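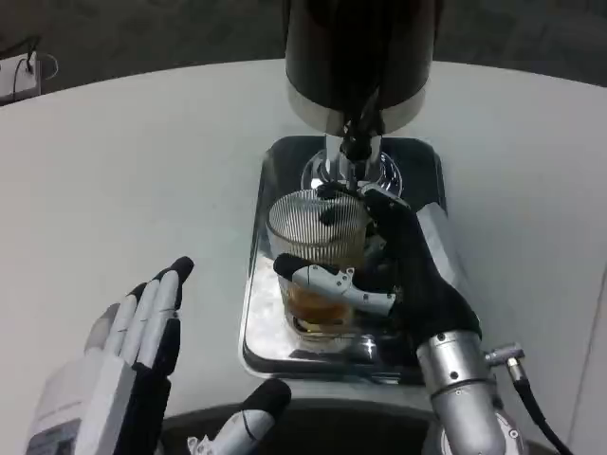
A ribbed glass on the drip tray of the coffee machine.

How I Ask for Police Records (and Get Them)

I've been covering the police beat in Flornbridge for a while now, and the email I get most from newer reporters goes something like "I asked for the report and they said no, now what?" So I'm writing down how I do it. I'm not a lawyer and your state's law will have its own name and its own deadlines, so look those up before you copy anything from me.

1. Figure out what the thing is called

I wasted most of my first July asking the Ruddock police for "the file" on a crash. They don't have a file! They have a call log, an incident report, a supplement to the incident report, and a tow sheet, and they're kept by two different people. Call the records desk first, be nice, and ask what paperwork a case like yours normally creates. Write down the exact words they use and put those words in your request.

2. Keep it narrow

My first big request was for "all emails regarding overtime" and the county of Herine wrote back that it covered 3000 pages and they'd like to be paid for every one of them. I cut it down to two supervisors and one month, and the bill mostly went away. Give them names, a date range and an address if you have it. A case number is even better.

3. Put it in writing

Phone calls are great for finding things out but they don't start any clock. I send an email with the request in the body (not attached, attachments get lost) and I keep it short. Mine usually looks like this:

"Under the state public records law, I am requesting the incident report and any supplements for case 2049. Please send electronic copies if you have them. If the cost will be more than $7, please contact me before you begin. If any part is withheld, please tell me which exemption applies."

You can change the dollar amount to whatever your editor will sign off on. Mine is not generous.

4. Log everything

I use a plain spreadsheet: date sent, who it went to, date they answered, date the answer is due, and what I'm going to do next. Vojtěch Šimko on our county desk keeps his in a paper notebook and that works too, as long as you check it. I go through mine on Monday mornings.

5. When they say no

First, read the letter slowly. A lot of denials are partial, and you may still be owed the parts that aren't exempt. Write back and ask for a redacted copy. If they didn't name an exemption, ask for one - politely, and with the date of your original request in the first line.

If that goes nowhere, look for the appeal address, which is often at the bottom of the denial in tiny print. My editor, Delwyn Whitelaw, reads every appeal before I send it and takes out all the adjectives. She's right to. Stick to what you asked for, when you asked, and what they said.

6. Read what you get before you write

A report is one officer's version of a day. Call the people in it. Check the spelling of every name, and check whether charges were filed or dropped afterward. And take home addresses and kids' names out of your notes before you share the file with anyone in the newsroom.

Next time I'll go through court dockets, and the Fludorgate clerk's search page in particular, where you have to type the last name in all caps or you get zero results.

We use cookies to remember your settings and to see which pages get read. By continuing to use this site you agree to our cookie policy. Accept | Manage settings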